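Sensory panel assessors – cask and keg beer

Skerneck is recruiting assessors for its trained beer panel, starting in July. The work covers bitterness, carbonation and off-flavour scoring of pale ales and porters from Dalten and De Bruijn.

Sessions last two hours and include 8 samples of up to 200 ml. Spitting is permitted. Panellists receive £275 on completion of the full series – part attendance is paid pro rata.

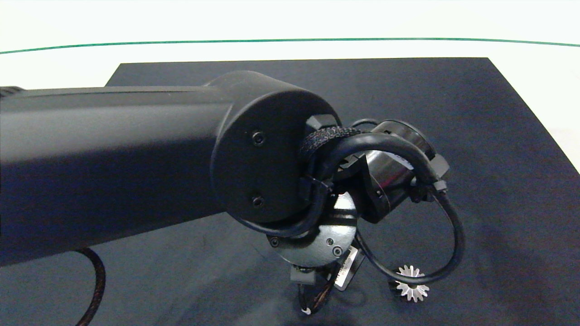 Black arm, joint and cable loop.

Applicants must be 18 or over, free of cereal allergies and not pregnant. Smokers may apply but must abstain for two hours before tasting. No brewing experience is required. A screening test on basic tastes is held at 10 am.

Apply in writing to Estrella Gallegos, Panel Office, quoting reference 179. Questions on sample preparation go to Eustaquio Espinoza.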